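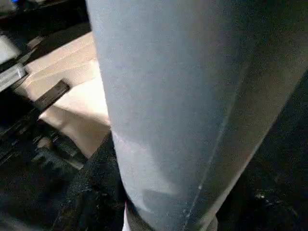
One finger of a robot gripper, seen from very close by.

Robots at Work: The Helpers on the Folding Bench

We use cookies to remember which pages you like best. Accept | Change my settings

Have you ever tried to put away a pop-up tent after a day in the garden? You push one side down and the other side springs up, and then a grown-up comes to help and the whole thing springs up again! Now imagine that folding awkward things was your job, and that there was another one waiting every time you finished.

At the Wiltel workshop in Prokitcombe, that really is somebody's job. People send back things they have borrowed for parties, camping trips and school fairs, and all of it has to be checked, tidied and folded before it can go out again. There are 9 people on the folding team, and lately they have had 2 robot arms, called Vuvance, working on one of the benches.
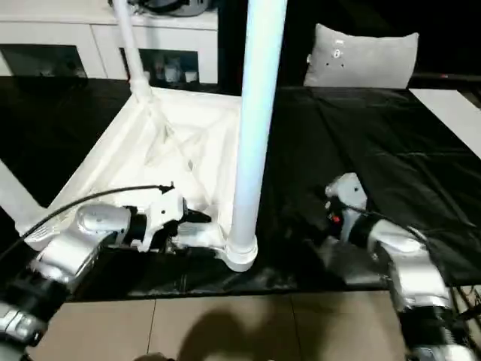
Words by the Curious Corner team | Reading time: a cup of squash and a biscuit

The arms work as a pair, rather like your own left and right. One gripper can take hold of an edge while the other reaches across the bench. A gripper is a robot's hand, although it hasn't got a palm or a thumb like yours. It has stiff fingers that close together, and it has to squeeze just enough to hold on without pinching a hole in anything.

Cloth is a very hard thing for a robot, much harder than you might think. A brick is the same shape every time you pick it up, but cloth flops and creases and slides about, and it never lands the same way twice. Add some poles and joints and you have a real puzzle. Your brain solves puzzles like that so quickly that you don't even notice (try folding a jumper with your eyes shut and see how far you get!), but a robot has to be taught, little by little, with lots and lots of practice.

So what has changed for the people? Quite a bit, and they don't all feel the same about it. Before the arms came, everybody on the team folded all day long, and by three o'clock in the afternoon there were plenty of sore wrists and grumbly backs. Last March the team folded around 76 items in a day, nearly every one by hand. Now some of the team spend their mornings showing the arms what to do, and checking each item afterwards for tears or missing pieces. 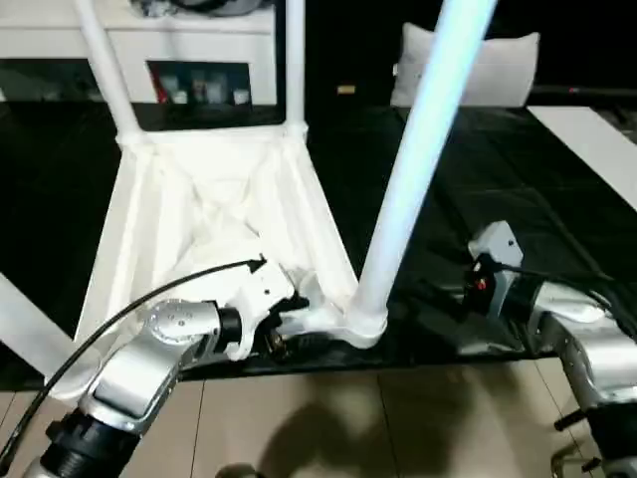 Learning to look after a robot takes time too. Everyone at the workshop did a course called Tapia, where they found out how to start the arms, how to stop them in a hurry, and where to stand so that nobody gets bumped. Some people loved it from the very first morning. Others said they missed the old way, when you could chat across the bench while your hands got on with things, and one person was worried there might not be enough work left for everybody.

That is a sensible thing to worry about, and it's a question people ask whenever a new machine arrives. In some workplaces machines have taken over jobs that people used to do, and those people have had to find different work. At Wiltel the managers have promised that all of the folding team will stay, and the team meets every month to talk about how it is going and which jobs they would like to keep for themselves. Mending is one of those. So is packing the party boxes, which has to be done with a bit of care and a good eye for colour.

The arms are still slow, by the way. A person who has been folding for years can beat them easily, and the team rather enjoys doing so.

If you would like to try being a robot, put on a pair of thick oven gloves and ask a friend to time you while you fold a tea towel. Then swap over, and see whether you get any quicker with practice.

Filed under: How Things Work, Robots, People and Jobs

You might also like:
Who Drives the Night Train?
50 Questions About Machines
Why Do Lifts Need So Many Ropes?
A Day at the Biscuit Factory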